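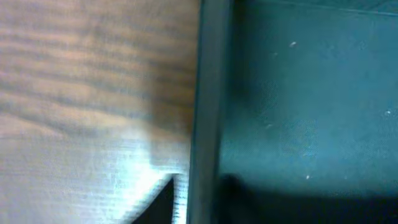
2 min read

Wrist view drifts during leader-arm teleop, replay misses the part

I recorded 30 demonstrations with a Galtow leader arm. Replaying the joint log open loop, the gripper closes 12 mm short. Logging is at 18 Hz. Is the rate too low?

Sowmya Arumugam

Check which joints you log. If it's the leader's, the follower lags it under load and replay won't match. Record follower state and leader command as separate columns, one clock. 18 Hz is fine for slow moves. Rezero both arms before the next batch.

Ashwin Kamath

had the same on mine, loose wrist screw. tighten it

Orico

Could be backlash. Try going slower.

Last updated: September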